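이스테오, 양팔 로봇용 작업 계획 소프트웨어 ‘드렌리’ 새 버전 공개

2022년 2월 2일

로봇 제어 소프트웨어 기업 이스테오(Isteo)는 양팔 로봇의 작업 계획 및 제어 소프트웨어 ‘드렌리(Drenley)’의 새 버전을 공개하였다. 이번 버전은 두 팔의 동작을 하나의 계획 안에서 함께 산출하는 기능을 중심으로 개편되었으며, 서랍과 문처럼 정해진 축을 따라 움직이는 가구의 조작을 주요 대상으로 한다.

회사는 주방 환경을 구현한 시뮬레이션에서 기능 검증을 진행하였다. 대리석 조리대 위에 흰색 서랍장과 작은 갈색 원판형 물체를 두고, 두 팔의 접근 경로와 그리퍼 자세를 계획하는 방식이다.

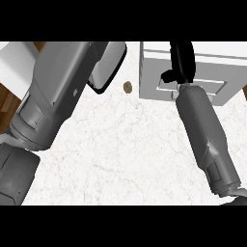
시뮬레이션 검증 결과

이스테오에 따르면 검증에는 서랍 위치와 물체 배치를 달리한 342개 초기 조건이 사용되었다. 조건별 계획 시간은 60초로 제한하였으며, 제한 시간 안에 해를 찾지 못한 경우는 실패로 기록하였다. 이 가운데 36개 조건에서 계획이 실패하였고, 대부분은 한쪽 팔의 전완부가 서랍장 옆면과 간섭하는 배치였다. 회사는 해당 조건을 회귀 시험 목록에 별도로 등록하였다.

서랍 조작에는 손잡이의 위치와 서랍의 이동 방향을 추정하는 인식 모듈 ‘보로스(Boros)’가 연동된다. 보로스는 서랍이 열린 정도를 갱신하여 계획기에 전달하고, 계획기는 열린 서랍 앞판을 새로운 장애물로 반영한다. 이전 버전에서는 서랍의 상태가 바뀔 때마다 환경 모델을 처음부터 다시 생성하여야 하였다.

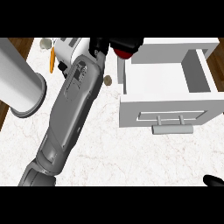 제어 주기는 100Hz로 설정되어 있으며, 사용자는 설정 파일에서 이를 변경할 수 있다. 실행 기록은 함께 배포되는 분석 도구 ‘키틀로(Kitlow)’에서 재생할 수 있고, 관절별 목표값과 측정값의 차이도 시간축에 따라 확인할 수 있다.

개발을 총괄한 베네딕트 프뢸리히(Benedikt Fröhlich) 책임연구원은 “두 팔을 따로 계획한 뒤 충돌을 점검하던 기존 절차를 통합하는 데 중점을 두었다”며 “접촉 중 발생하는 힘의 추정은 아직 개선이 필요한 부분”이라고 밝혔다.

새 버전은 기존 이용 기관에 우선 제공된다. 이스테오는 실제 로봇을 이용한 시험을 거쳐 오는 7월 후속 갱신판을 배포할 계획이다.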